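Trellesus sets aside money for 34 hand-held grippers

Trellesus, the home-help equipment lender, has agreed its spending plan for the coming year. The largest new item is a set of hand-held grippers, to be used in recording everyday handling tasks for the robot arms it hopes to buy later.

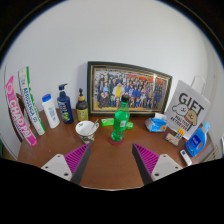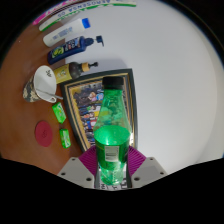 The plan covers 34 grippers, to be bought in two lots. The first lot is due in August and will go to the Uris and Erier branches, with the second following once the spare parts store at Sosa has been fitted out. Each gripper is priced at 1,570 euros including the mount and one pair of finger pads. Replacement pads are bought separately, and the plan has a line of its own for them. Staff at Uris had asked for the ribbed magenta type to be made the standard fitting, and the purchasing office has agreed. The test objects will be household goods, bought from ordinary shops: pump bottles, paper cups, boxes, tissue boxes, and bottles with a screw cap such as the green one between the pads. Clear plastic was put on the shopping list at the request of the Erier branch, which wants more recordings of see-through items before any arm is ordered.

The lender had first looked at going straight to robot arms. Two suppliers gave prices last winter, and both were above what the branches could carry in one year. The arms have now been moved to the following year's plan, where they appear without a figure. A decision on the make and number will be taken when the recordings from Uris and Erier have been gone through.

Storage and upkeep take up a good part of the remaining money. Sosa will get lockable shelving, a charging bench and a stock of screws and mounting plates, at a cost of 3,061 euros. The purchasing office said that in an earlier trial small parts had been ordered one at a time, and that delivery charges had sometimes come to more than the parts themselves. Under the new plan the branches will send in their needs once a month and the orders will go out together.

Training is also paid for. A total of 56 staff will be shown how to use the grippers, in half-day sessions held at the branches. Those who work evenings can attend a later session starting at 5.30pm. Travel between branches will be repaid at the usual rate.

Some branches had asked whether the grippers could be hired. Trellesus looked at a twelve-month hire contract but turned it down on price, as the yearly charge was close to the cost of buying and did not include pads. The supplier has agreed to repair or replace faulty units for two years from delivery.

Branches outside Uris and Erier that want to take part in the second lot should write to the purchasing office before the end of June, stating how many grippers they need and where they will be kept.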